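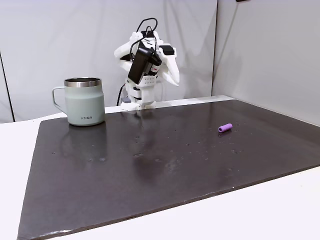 Sterkham Court, two-bedroom apartments to let

Sterkham Court is the second of the Habte buildings, set back from the main road behind a row of limes, and we have been letting homes in it for long enough to be very fond of the place. There are 67 apartments across the two wings, and the two-bedroom layout is the one people ask us for most (the second bedroom takes a proper double bed, with room left over for a desk).

Every apartment comes unfurnished, with fitted kitchen, blinds and a storage cage in the basement. Residents share the courtyard garden, the bicycle store and a laundry room on the ground floor, and the Narar tram stop is 700 metres from the front door, an easy stroll even with shopping.

Heating and water are included in the rent. Electricity and broadband are not, though the building is already wired for both of the local providers, so getting connected is usually quick.

Minimum term: 12 months
Pets: one cat or small dog, by agreement
Parking: by permit, waiting list currently open
Available from: 30/04/2025

To arrange a viewing, please ring the Pitex lettings desk and ask for Mihret Wolde or Marlene Trindade. Evening viewings are no trouble at all, and do bring the children along!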